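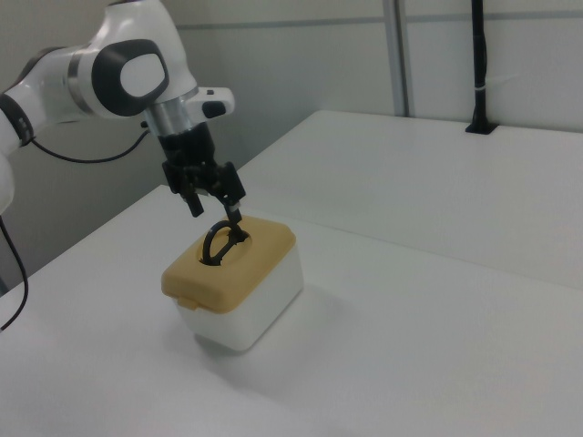 Whitcombe robotics lab teaches by remote control

August 16, 2023

The Tratura project at Whitcombe has passed 1,032 recorded demonstrations, and the team is thrilled! In each one, an operator steers the arm from a second set of controls while the software logs every move – reach, grip, lift, let go. Small containers and their lids are the current favorite, and they're trickier than they look. New operators practice for 39 minutes before their first recording counts. The goal is 3,000 demonstrations by the end of September, with training runs to follow at the Plitlow site.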